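3.2 Material und Vorgehen

Die Untersuchung fragt, wie Erwachsene im Deutschen benachbarte Violetttöne benennen, wenn zwei davon unmittelbar aneinandergrenzen. Grundlage sind Gespräche mit 64 Personen aus Bridum und dem Nachbarort Coma, die Wiebke Diekmann im Juni geführt hat. Alle Befragten sind mit Deutsch aufgewachsen, 17 von ihnen sprechen im Alltag eine weitere Sprache. Die Gespräche dauerten jeweils 10 Minuten und wurden vollständig verschriftlicht. Als Vorlage dienten matte Farbkarten, die bei Tageslicht auf grauem Karton gezeigt wurden.

Erfasst wurden nur spontane Erstbenennungen. Korrekturen innerhalb desselben Redebeitrags (»lila, nein, eher flieder«) sind gesondert vermerkt und gehen in Abschnitt 3.4 ein. Zusammensetzungen wie »hellviolett« oder »blasslila« zählen als eigene Formen, Vergleiche mit Gegenständen (»wie Lavendel«) dagegen als Umschreibungen. Die Zuordnung nahm Zahira Wijaya vor; strittige Fälle wurden gemeinsam durchgesehen. Die Einteilung folgt im Übrigen dem Schema von Hartono, das wir um die Klasse der abgeschwächten Benennungen (»so ein bisschen violett«) erweitert haben.

Abbildung 1 zeigt zwei Töne dieses Bereichs in direkter Nachbarschaft, einen blassen am Teller und einen dunkleren am darauf liegenden Klotz.

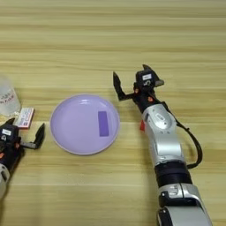 3.3 Ergebnisse der Erstbenennung

Für den helleren Ton überwiegt »lila«, gefolgt von »flieder«. »Violett« kommt hier fast nur mit einem vorangestellten »hell« vor. Beim dunkleren Ton kehrt sich das Verhältnis um, wobei »lila« auch dort geläufig bleibt. 16 Befragte verwendeten für beide Karten dasselbe Grundwort und unterschieden sie allein durch »hell« und »dunkel«. In dieser Gruppe sind die Älteren stärker vertreten.

Die Reihenfolge der Karten spielt eine Rolle. Wer zuerst die dunklere sah, griff bei der helleren häufiger zu »flieder«. Wurde umgekehrt begonnen, war »lila« meist schon vergeben, und für die zweite Karte folgte »dunkellila« oder »violett«. Zwischen Bridum und Coma fanden wir keinen Unterschied, der über einzelne Formen hinausgeht. »Veilchenblau« wurde nur in Coma genannt und ausschließlich von Befragten, die auch »flieder« gebrauchten.

Offen bleibt der Einfluss des Untergrunds. Der graue Karton ist als Umgebung neutral, entspricht aber kaum dem Alltag, in dem Farben häufig vor warmen Flächen wie hellem Holz benannt werden (Abbildung 2). 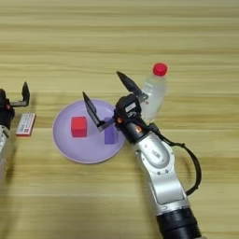
3.4 Korrekturen und Zögern

Korrekturen betreffen überwiegend die zweite Karte. Meist wird ein Grundwort durch eine genauere Form ersetzt, selten durch ein anderes Grundwort. Zögerungssignale (»äh«, »hm«, Dehnungen) treten vor »flieder« öfter auf als vor »lila«. Diekmann deutet dies als Hinweis auf eine geringere Verfügbarkeit des Wortes, Wijaya sieht darin eher eine Unsicherheit über seine Reichweite. Mit den vorliegenden Gesprächen lässt sich die Frage nicht entscheiden, da nach Abgrenzungen nicht eigens gefragt wurde.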